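Review: Six Weeks With the Orkent Hand-Guide Teaching Kit

11 minute read

I have taught robot arms with a pendant, with a joystick, with a 3D mouse that slowly gave me a sore wrist, and once with a phone app that I'd rather not talk about. So when Norbert Szénási offered to lend me his lab's Orkent teaching kit through March, I said yes before he'd finished telling me what came in the box. I've now had it for 6 weeks and I like it a lot! There are a few things I'd change, and I'll get to them, but if you're short on time: this is the first teaching setup I've used where I spent more of the day thinking about the task than about the controls.

What you get

The kit has two halves. The first is a grip handle that clamps to the arm just above the tool, with a dead-man switch under your fingers and two thumb buttons (record and mark). You squeeze, the arm goes soft, and you push it where you want it. The second half is a tabletop controller, a sort of scaled-down arm with matching joints, which you move from a chair while the real one copies you. Both feed the same software, and you can mix them inside one demonstration. That last part is the whole reason to look at this kit, if you ask me.

There's also a control box, two cables of a decent length, a spare switch, and a printed manual of 39 pages. I read it in one sitting with coffee. It's written by somebody who has clearly stood next to an arm and sworn at it, and the section on payload settings is the best I've read anywhere.

Setup

Getting the handle mounted took me under an hour, most of it spent finding the right hex key. The software found the arm on the first try. Then you run a gravity calibration, where the arm goes through a slow set of poses and works out how heavy the tool is, and please don't skip it. I skipped it the first morning out of pure impatience and the arm sagged toward the bench every time I let up on my grip. Once it's calibrated, the feel is lovely – light at the wrist, a little heavier at the shoulder, with none of that sticky start you get on cheaper systems where you push and push and then it lurches.

The tabletop controller wants its own calibration and this one is fussier. You have to park it in its cradle exactly, and the cradle doesn't click or give you any sign that you've got it right. I stuck a bit of tape on mine as a guide. Bhavana Pisharody, who shared the bench with me for the second half of the loan, did the same thing on her own without having seen mine, so I think that counts as a design note.

Teaching with shape blocks

For a first real task I like colored shape blocks on a plain board. They're cheap and easy to tell apart, and each shape asks something different of you. A cylinder doesn't care which way you turn the tool. A star or a heart makes you think about where you're coming down. We worked on a maple cutting board laid over the bench, with the blocks along the near edge, and taught approaches to one block at a time.
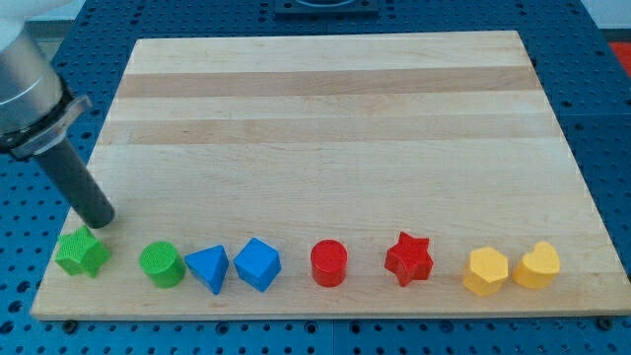 The tool tip just over the green star, with the other blocks running along the board to the yellow heart.

Getting down over a block like that is where hand guiding shines. You have your hand on the arm and your eyes level with the board, and you can feel your way into place in a second or two. With the joystick I used to jog, stop, squint, jog again. On the Orkent handle you just go there. The mark button drops a waypoint without stopping the recording, so you can pause over the block, press, and carry on down, and later the software lets you tighten up that one point and leave the rest of the motion as you made it.

Where hand guiding gets awkward is the far side of the work. If you're reaching across to guide the wrist, your arm blocks your own view, and if you've got a camera recording the demonstrations, your sleeve ends up in half of them. That's when I'd sit down at the tabletop controller. The switch between the two is quick: let go of the handle, wait for the tone, pick up the controller, and it asks you to match the real arm's pose before it hands over control. The matching is shown as a set of bars, one per joint, and they turn green as you line up. It took me an afternoon to get fast at it and after that I barely noticed it.

The remote side

I expected the controller to be the weaker half. I was wrong about that. The scaling is adjustable while you're moving (there's a little wheel under the index finger) and it makes a huge difference. Wide open for the travel, then rolled right down for the last bit above the block, so a big sweep of your hand turns into a tiny move at the tip. Bhavana got the hang of the wheel before I did and her demonstrations were smoother than mine for the rest of the loan, which I have made my peace with.

There's no force feedback. You get a buzz in the grip when the arm meets resistance and that's it. For hovering and lining up over things I never missed it. For pressing a part into a tight hole I missed it badly, and I went back to the handle each time. If most of your work is tight fits, borrow one before you buy.

Delay was fine over the cable. Barnabás Csonka tried it for us across the building network from the room upstairs, and he could do it, but he slowed right down and said it felt like steering a boat. I'd stay on the cable.

Recording and playback

Over the loan the two of us saved 307 demonstrations, and the software handled all of them without getting slow, which I can't say for the Cenda package I used before. Every recording gets a thumbnail strip and a little trace of the path. You can scrub through, trim the fumbling at the start (there's always fumbling at the start), and tag it. The tags are free text, and I wish there were a way to lock down a list, because we ended up with "star green", "green star" and "grn star" all sitting in the same project. Our own fault, but a drop-down would have saved us from ourselves.

Playback is where I got a nice surprise. By default it runs at a quarter speed the first time you play anything, and you have to hold a button the whole way through. I found this annoying for one day and then came to love it. You catch all sorts of things at a quarter speed: the spot where your elbow wandered, the place you dipped too early. Re-recording a single stretch is possible too. You play up to the bad part, squeeze the handle, do it again by hand, and the software blends the ends together. The blend is good. Every so often it leaves a small wobble at the join and you have to smooth it in the editor, and the editor is the one screen in the whole package that feels unfinished. Undo only goes back one step! In an editor!

Exporting for training went well. You get joint positions, tool pose, button presses and camera streams on the same clock, and the time stamps lined up when I checked them against our own logger. I did have to write a short script to rename the fields to what our training code wanted. Győző Jakab tells me the newer version has a field map built in, but I haven't tried it.

Things I'd fix

The handle is shaped for a right hand. It works in the left, but the mark button ends up under your knuckle. Győző Szűcs is left-handed and he ended up pressing mark with his other hand, which rather spoils the point of it.

The dead-man switch is a touch too stiff for long sessions. After an hour or so my fingers knew about it. There's a softer spring sold as an extra and I think it should be in the box.

The tones are loud and there are four of them, all fairly alike. You can turn the volume down in the settings but you can't change which tone means what. The handover tone and the fault tone are close enough that I flinched at both for the first week.

And the cradle, as I said. Give it a click.

Price and who it's for

Norbert's lab paid 4000 euros for theirs, with the controller included. That's real money for a small group, and if all you need is a handful of fixed waypoints, the pendant that came with your arm will do the job and you can spend the difference on better lights. Chauke makes a handle-only kit that I tried briefly last year, and it's perfectly nice for guiding, but you lose the seated half, and after 6 weeks with both I wouldn't want to give that up.

If you're collecting demonstrations in any quantity, though, or you've got several people of different sizes and patience levels taking turns at the same arm, I think this is a great piece of kit. Bhavana had never taught an arm by hand before she sat down with it and she was recording usable runs before lunch. I've gone back to my old joystick this week and I keep reaching for a handle that isn't there.

I'm told Norbert wants his back. I've asked whether he needs the controller too, or only the handle, and I'm still waiting to hear.

Related reviews

Bovow quick-change tool mount: one year on
Joysticks, pendants and 3D mice for small arms
The Chauke guide handle: first impressions
Bench lighting that doesn't confuse your cameras
Sorting out your demonstration tags before it's too late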